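### Part 2: Folding and boxing the knits

I do this part on the big wooden table, because I want the whole sweater or scarf laid out where I can get at it. Budget 16 minutes for your first box. Mine took way longer, but I kept stopping to try things on!

1. Clear the table and wipe it down. Chunky knits pick up every crumb.
2. Shake the piece out and lay it flat, ribs running away from you.
3. Smooth from the middle toward the edges with your palms. Don't tug on the ribbing - it'll stretch and stay stretched.
4. Fold the long sides in, then roll loosely from the bottom.
5. Weigh the roll. Anything up to 455 grams goes in the small Drosley box, and anything from there to 800 gets the large one (yes, even if it squishes down nicely).
6. Slide in a Wulemeck cedar card and close the lid.

**Note:** If you skipped the airing in Part 1, go back and do it. I'll wait.

**Caution:** Never snip a fuzzy edge to neaten it up. You may be cutting the one strand that's holding the row together.

Thick gray knits like to curl back on themselves into a sort of tube, so I open the loop up by hand and look inside before I roll it.

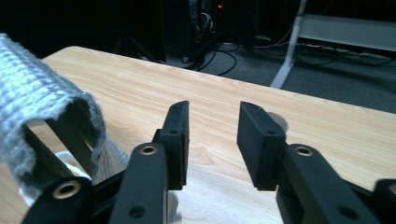
Adomaitis wrote in to say that rolling is fine for scarves, but heavy ribbed sweaters do better folded flat with tissue between the layers, and that two to a box is plenty. I've tried it since and I'm half converted - the shoulders did come out smoother. Use whichever you like in step 4, and if you fold, put the cedar card on top.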